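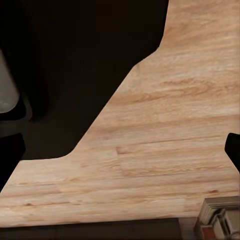 Light wood-grain surface, plank pattern.

Filolum Solid Worktop Sections
Made by Matico
Page last revised June 29, 2003

Filolum is a line of solid wood worktop sections for kitchens, utility rooms and home workshops. The sections are sold unfinished on the top face and sealed on the underside. They can be cut, drilled and sanded with ordinary woodworking tools.

Each section is glued up from full-length staves. There are no finger joints in the visible faces. Color varies from stave to stave and will darken in the first year, more quickly near a window. If you are joining two sections, order them together so we can pull them from the same batch.

Sizes

Standard length: 1,554 mm
Short length: 1,359 mm
Thickness: 42 mm

Both lengths come in the regular depth and the deep version for islands. Lengths are measured after final trimming. The ends are square and ready to butt against a wall or another section. We don't cut to other lengths at the mill, but the Malik store will make straight cuts for a small charge. Curved cuts and sink openings are not done in the store.

What comes in the box

One worktop section
16 steel fixing brackets with slotted holes
Screws for the brackets
One sheet of fitting instructions

Oil is not included. Joining bolts are sold separately in pairs.

Before you fit it

Leave the section in the room for three days, flat, with the wrapping opened at both ends. Don't stand it on edge against a wall. The room should be at its normal temperature and any plastering or painting should be finished and dry.

Oil all faces before fitting, including the cut edges and the inside of any sink opening. Two coats on the underside, three on the top. Wipe off the extra after fifteen minutes. Lay used rags out flat outdoors until they are dry – bunched-up oily rags can catch fire.

The slotted holes in the brackets let the wood move across its width. Put the screws in the middle of the slots and don't overtighten them. Do not glue the section to the cabinets.

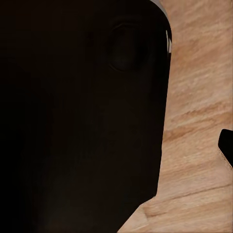
Can I put a Filolum section over a dishwasher?
You can, as long as you fit a vapor barrier sheet to the underside above the machine and oil the front edge with one extra coat.

Care

Wipe up spills, especially around taps. Wash with a damp cloth and mild soap. Use a trivet under hot pans and a board for cutting. Re-oil once a month for the first half year, then whenever water stops beading on the surface. Light scratches can be sanded out by hand along the grain and oiled again.

Ordering and delivery

Sections are stocked at Gastitz and sent out on pallets. The driver will deliver to the curb only. A standard section is heavy and needs two people to carry it. Check the corners before you sign – we can't replace a damaged section once it has been cut or oiled.

The deep version in the short length has been out of stock at Gastitz since February. Orders for it are being held and will ship in the order received. The Malik store still has a few on the floor.

Unused sections may be returned in the original wrapping within thirty days. Return freight is paid by the customer.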